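Tratine – Inventarliste für gebrauchte Desktop-Rechner
README und Datenkarte, Stand 19. Oktober 2026

Worum es geht

Tratine ist ein kleiner Datensatz in Tabellenform. Er enthält 802 Einträge über gebrauchte Desktop-Rechner, die in der Werkstatt Vendton angenommen, geöffnet und beschrieben wurden. Pro Rechner gibt es eine Zeile. Die Sammlung ist für Leute gedacht, die Ersatzteile planen oder die eine eigene Inventarliste aufbauen möchten und nicht bei null anfangen wollen.

Deutsch ist nicht meine Muttersprache. Wenn ein Feldname seltsam klingt, bitte ich um einen Hinweis. Die Feldnamen selbst ändere ich aber nur bei einer neuen Hauptversion, sonst gehen die Skripte von anderen Personen kaputt.

Dateien

geraete.csv: die Haupttabelle, Trennzeichen ist das Semikolon, Kodierung UTF-8
teile.csv: ausgebaute Teile, mit Verweis auf die Gerätenummer
orte.csv: Liste der Regale und Kisten
AENDERUNGEN.txt: was sich zwischen den Versionen geändert hat

Die Tabelle teile.csv hat nahezu 1000 Zeilen. Sie ist also länger als die Haupttabelle, obwohl bei vielen Geräten kein einziges Teil ausgebaut wurde.

Felder in geraete.csv

geraet_id: laufende Nummer, wird nie zweimal vergeben
gehaeuse: tower, flach oder sonstige
seitenteil: vorhanden, fehlt, verbogen
ram_steckplaetze: Zahl der Plätze auf der Hauptplatine, auch wenn sie leer sind
ram_gb: Summe in Gigabyte, leer bedeutet nicht geprüft
netzteil: ja oder nein
zustand: Stufe 1 bis 3, wobei 1 der beste Zustand ist
ort: Kürzel aus orte.csv
bemerkung: freier Text, meistens Deutsch, manchmal Englisch

Der häufigste Wert in ram_gb ist 16. Daraus soll man bitte nicht schliessen, dass dieser Wert für gebrauchte Rechner allgemein typisch ist. Ein grosser Teil der Geräte kam im Mai aus einer einzigen Büroauflösung bei der Firma Avari, und dort waren die Rechner fast alle gleich ausgestattet.

Wie die Einträge entstehen

Das Gehäuse wird auf die Seite gelegt und das Seitenteil abgenommen. Erst danach wird die Zeile ausgefüllt, und zwar in der Reihenfolge der Felder. Angaben vom Aufkleber aussen am Gehäuse übernehme ich nicht in ram_gb. Zu oft stimmten sie nicht mit dem Inhalt überein.

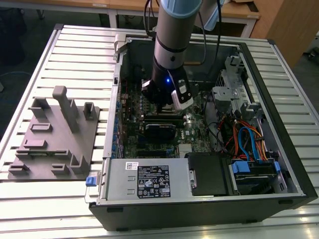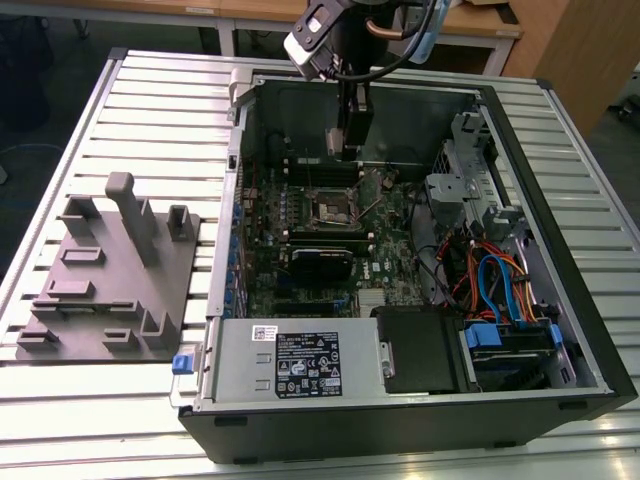 Offener Tower in Seitenlage, Seitenteil abgenommen (beide Bilder).

Die Stufe im Feld zustand ist eine Schätzung. Stufe 1 heisst: startet und hat keine sichtbaren Schäden. Stufe 2 heisst: startet, aber es fehlt etwas oder etwas ist beschädigt. Stufe 3 heisst: startet nicht. Ein Rechner ohne Netzteil bekommt Stufe 3, auch wenn er sonst sehr gut aussieht. Darüber haben wir lange diskutiert und ich bin mit der Lösung noch nicht ganz zufrieden.

Bekannte Probleme

Die ersten Einträge wurden von einer älteren Liste mit dem Namen Hsu übernommen. In dieser Liste gab es kein Feld für die Steckplätze. Die Werte wurden nachgetragen, soweit das Gerät noch im Regal stand. Bei den anderen ist das Feld leer geblieben.

Im Feld bemerkung kommen Semikolons vor. Der Text steht dann in Anführungszeichen, aber manche Tabellenprogramme lesen ihn trotzdem falsch ein. Bitte beim Import die Texterkennung einschalten.

Das Feld seitenteil beschreibt den Zustand bei der Annahme. Wenn später ein passendes Seitenteil gefunden wurde, steht es nur in der Bemerkung.

Was nicht enthalten ist

Seriennummern, Namen von früheren Besitzern und Inhalte von Festplatten werden nicht erfasst. Preise sind ebenfalls nicht dabei. Laptops führen wir in einer eigenen Liste, die noch nicht veröffentlicht ist.

Korrekturen

Fehler bitte mit der geraet_id und dem Feldnamen melden. Eine kurze Nachricht reicht, ein Formular gibt es nicht. Ich sammle die Korrekturen und trage sie gemeinsam in die nächste Version ein.

Lizenz und Nennung

Die Tabellen dürfen frei verwendet und verändert werden, auch in kommerziellen Projekten. Bei der Nennung genügt: Tratine, Werkstatt Vendton, gepflegt von Yung-ching Tsai.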